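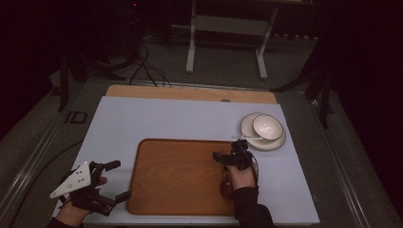
Courses > Paper Crafts > Card Making 1 > Handout 4

Search this site Enter keywords Go

Handout 4: Scoring, Folding and Layering a Card Base

Reading time: 3 minutes

Read this before the November session. We go straight to cutting, and the folding exercise on the last handout should be finished by then.

Paper weight

Card stock is sold by weight. For this course the base is the heavier stock from the class pack and the layers are the lighter one. If you buy your own, Stirnumley sells a mixed pack of 30 sheets, and Drurkon item 3284 is the plain white we use for practice. Either is fine. Printer paper is too thin for a base, and watercolor paper cracks on the fold unless it is scored twice.

Grain

Paper has a grain. Bend the sheet gently one way, then the other. The direction that bends more easily runs along the grain. Fold along the grain where you can. A fold across it looks ragged, especially on dark colors.

Cutting and scoring

Standard base: cut a letter sheet in half to get two pieces, each 5 1/2 by 8 1/2 inches. Score at 4 1/4 inches on the long side. Fold, then press with a bone folder, working from the middle out to each end.

Cut with several light passes. Change the blade when the edge starts to look fuzzy.

The score makes a small valley on one side and a ridge on the other. Fold with the ridge on the inside. Many beginners do the opposite, and the top layer of the paper splits.

Layers

First layer: 4 by 5 1/4 inches. Second layer: 3 3/4 by 5 inches. This leaves a border of 1/8 inch all the way around each layer. Stamp the top layer before you glue it down, so that a bad impression costs you one small piece.

Adhesive

Tape runner for flat layers, foam squares for raised ones, liquid glue for anything with thin parts. Campbell refills do not fit the Irham runner in the class kit. Check which one you have before ordering. Refills at the desk are 59 cents.

For next time

Make three bases, one with the fold across the grain for comparison. Stamp one top layer and leave it loose. Bring scraps.

Handout revised Dec 1, 2018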